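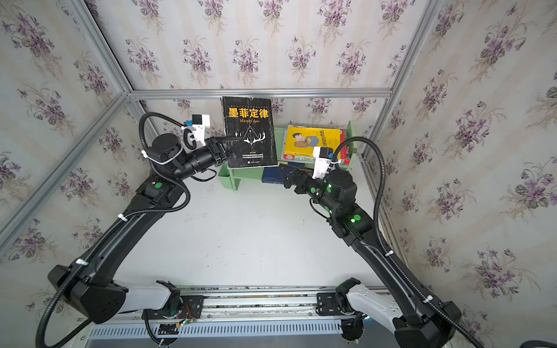 Audio Software and Drivers

Home Issues Authors Search Log in

4. What happened when I changed the buffer size

I'd been dreading this part of the study a bit, as buffer size is the one setting everybody who mixes at home has an opinion on. Ask in any forum and you'll be told to drop it as low as it goes, and then told off for the crackling. I wanted to see what the delay between pressing a pad and hearing the sample was like on ordinary laptops, with the sort of clutter people really do have running (browser tabs, a chat program, a half-finished update).

We used the Vemo controller throughout, plugged straight into the laptop with its own cable, and Huvau as the mixing software. Each of the 14 laptops was tested with two drivers: the one that came with the operating system, and Drivo, which has to be installed separately and wants a restart afterwards. Eino Partanen wrote the little logging program and Shona Baird did most of the pad pressing, which is duller than it sounds! We ended up with 1,599 usable presses. A further 113 had to be thrown out when the logger missed either the press or the sound, and I've left those out of everything that follows.
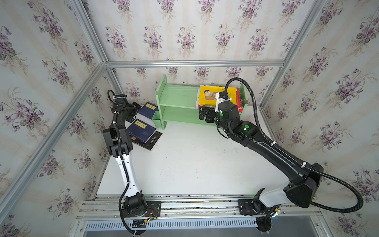

Figure 3. Pale green bookshelf with a yellow book on its upper shelf.

The first thing I noticed was how little the number on the settings screen told me. Two laptops set to the same buffer could feel completely different under the fingers, and when I looked at the logs they really were different. Huvau reports a delay worked out from the buffer and the sample rate, but it leaves out whatever the controller and the cable add at one end and the sound card adds at the other. So the reported delay came out too short on every machine we tried, with both drivers. I don't think this is a fault exactly, though I'd like the screen to say so.

Drivo did better at small buffers. The gap closed as the buffer grew, and by the largest setting I couldn't have told you which driver I was using, and neither could Shona when I swapped them without telling her. On 3 of the laptops Drivo refused to start until the built-in sound had been switched off by hand, a step missing from the version of the manual we had. Bayu Wattimena found that one after an evening of swearing at it.

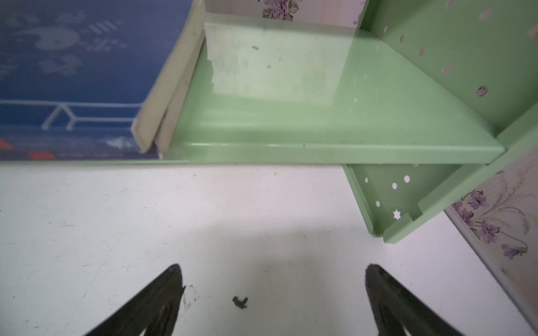 Crackling is harder to write about, as people don't agree on what counts. I followed Koppel's rule from our earlier pilot (Ieva Koppel, in February) and marked a recording as crackly if two listeners both heard a click in the same place. By that rule the smallest buffer was crackly nearly everywhere, whichever driver was loaded. One step up, most of the newer laptops were clean and the older ones weren't. Closing the browser helped more than I'd expected and I wish we'd tested it properly, with a fixed set of tabs, instead of just trying it at the end because Shirley Gosselin asked.

We also tried Shearer, the power-saving switcher, on the older machines. Results were all over the place and I wouldn't lean on them. The settings we used are in the appendix along with the raw logs.

Share 14 Comments 3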